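Clulier Handling Practice Group
Minutes of the April meeting
Held at the Wasstead site, ground floor meeting room, 10.00 am

Present: the chair, the secretary, site leads for Wasstead and Brorotum, the safety adviser, two cell operators, the maintenance lead.
Apologies: the Swanepoel site lead. Written comments had been sent in and were taken under items 3 and 5.

1. Minutes of the last meeting
Agreed as a true record, with one change. In item 4 "must" should read "should" where it refers to spare finger sets. The secretary will reissue the page.

2. Matters arising
The door switch on the Brorotum cell has been replaced and signed off. The old switch is to be kept until the insurer has replied.
The request for a second lockable cabinet at Wasstead is still with purchasing. Carried forward.
Operators had asked for the rule sheet to be printed larger. Done at Wasstead, still to do at Brorotum.

3. Draft handling code, section 2 (gripping)
The group went through the draft line by line. Swanepoel's comments were read out.

3.1 Grip force. The draft gave one force setting for all soft and rounded items. Brorotum felt this was too blunt and wanted a setting for each item type. Swanepoel's view was that too many settings would lead to mistakes at changeover. Agreed to have 3 settings, named low, middle and high, with a table showing which items go with which. No other setting may be used without the site lead's written approval.

3.2 Hand clearance. Nobody is to reach between the fingers while the arm has power, whether or not it is moving. Agreed without discussion. The operators asked that the same wording be used on the cell door, where the present sign only mentions moving parts. The safety adviser will supply the text.

3.3 Dropped items. A dropped item stays where it is until the cell is stopped. It is then checked and either put back or set aside in the marked tray. The maintenance lead asked for drops to be written in the log with the setting in use at the time. Agreed.

3.4 Finger checks. Fingers to be looked at before each shift for wear, cracks and loose fixings. The draft said "daily", which does not suit Wasstead, where there are two shifts. Changed to "before each shift".

4. Pick log
The log for the period was tabled. The sites recorded 3,560 picks between them, of which 151 were marked as needing a second try. Wasstead accounted for 711 of the picks. The chair noted that the sites do not yet mean the same thing by "second try". Brorotum writes one down whenever the fingers open again before the lift, and Wasstead only when the item has left the surface. The group agreed that the figures should not be compared until this is settled. The Brorotum meaning will be used from next month at all sites.
There was a short discussion about paper against tablet. Paper stays for now.

5. Pictures in the code
Swanepoel had asked for fewer drawings and more photographs taken at the cell. The operators agreed that the drawings of the finger positions were hard to follow. The safety adviser was content so long as every photograph carries a caption and the number of the rule it goes with. Agreed. Drawings will be kept for the wiring and air line pages only.

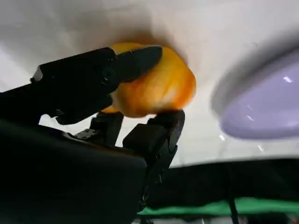

Rule 2.1: rounded item held between the upper and lower fingers.

6. Training
New starters will read section 2 and then be watched by a site lead for their first full shift in the cell. Existing operators will sign to say they have read the new version. Brorotum asked whether agency staff are covered. They are, and the wording will say so.

7. Any other business
The bulb over the Wasstead log desk needs changing.
Brorotum asked for the next meeting to start later, given the drive. Agreed, 11.00 am.

Actions
Secretary: reissue the corrected page; send out section 2 with today's changes marked.
Safety adviser: door sign text; check rule numbers against captions.
Maintenance lead: add a column to the log for the force setting.
Site leads: item table for the three settings, one combined version.
Brorotum site lead: larger print of the rule sheet.

The meeting closed at 12.20 pm. The next meeting will be at Brorotum.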